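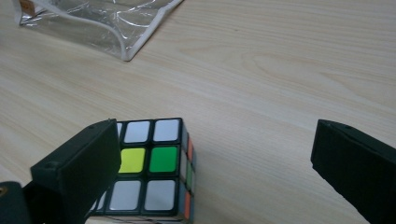 Sturnodel notebook – February 14, 2023

Grasp detection from the wrist view, second pass

Goal for this week: get the "jaws have something / jaws have nothing" label straight from the wrist video, no finger force signal at all. Rainer (the old classifier) used width plus force and we lose the force channel on the hand-held units, so it has to be pixels and width or nothing.

Started from the October set. 1,784 clips after throwing out the ones with bad sync. Split by table, not by clip – last time we split by clip and the numbers looked great and meant zilch.

What went in:
wrist frames, downsized, 5 per second
jaw width from the encoder, smoothed
no depth, no audio

Labels are three way now: open and empty, open around object, closed on object. The middle one is new and it's the one that hurts. Width says open in both of the first two cases so the net has to look between the fingers. Cube is a good test for this. One finger right up against the left face, a wide gap on the other side, and the old model calls that a grasp every time. It isn't, jaw is still wide. Contact on one side is not a grasp. Wrote that on the labeling sheet in capitals.

Also the near finger hides part of the face. Left column of the cube is mostly gone behind it. So anything that counts on seeing the whole object is out, and color matching is shaky too. Tried a crop of just the gap between the fingers and it got worse, the model wants to see the fingers themselves. Put them back in.

Stalteseo run, first try: trained overnight, died at epoch 31, disk full of checkpoints. My fault. Keep last 2 only from now on.

Stalteseo run, second try: finished. Held-out tables only. Closed on object is fine. Open around object is much better than Rainer. Open and empty is where it leaks, and I didnt expect that one. 461 held-out clips with at least one wrong frame, went through nearly all of them by hand this afternoon (eyes gone). Most of the bad frames are bare table between the fingers, light colored wood, glare spot somewhere in the gap. 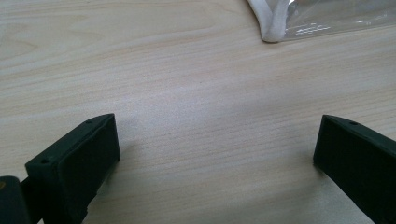 Pattern seems to be: bright washed-out patch between the pads, plus a shadow next to the left finger, and the model decides there is a pale object there. If the patch sits closer to the top of the view it's mostly OK. Swirly grain doesn't seem to bother it, I was sure it would. White cloth or clear plastic near the top edge might be adding to it, can't tell yet, they show up in too many of the same clips as the glare.

Quick check on that: painted out the top strip and re-ran the bad clips. Some flipped to correct, not enough to blame the cloth and plastic. Painted over the glare patch instead with a flat wood color, more of them flipped. So glare first, clutter second. Rough test, the paint edges are ugly and the net may be reacting to those too. Don't quote this anywhere.

Things to try, in order:
1. Brightness jitter, local blobs instead of whole picture. Soft edges.
2. Feed three frames with a gap instead of one. Glare should slide as the wrist moves and an object should stay put on the table, so there is something to learn there.
3. Ask for more empty-table clips with the jaw wide open. We have loads of objects and very little nothing.
4. Lower weight on width. Suspect it leans on width hard and only looks at the picture when width is in the middle.

Did a fast version of 1 before leaving. Small net, short run. Empty errors down, but open around object got a bit worse, the clear pouch especially. Makes sense – thin crinkled plastic is mostly highlights, so if you teach it to ignore highlights it ignores the pouch. Hmm. May need the blobs to be smooth only and leave the sharp streaks alone.

Bestel baseline (width threshold only, no picture) still has to be re-run on the table split. The number in the slides is from the clip split, so dont compare it with anything on this page.

Label notes for whoever does the next batch:
If a finger touches but the jaw is wide, it's open around object.
If the object is outside the jaw line, behind or beyond the tips, it's open and empty. Even when it is big in the view.
Not sure = mark unsure, we drop those. No guessing please.

Config for the second run is in the Stalteseo folder, seed 7, same name as last time with _tbl on the end. The jitter run is not saved properly, weights only, I overwrote the config. Will redo tomorrow with smooth blobs and the three-frame input as separate runs, then Bestel while those train.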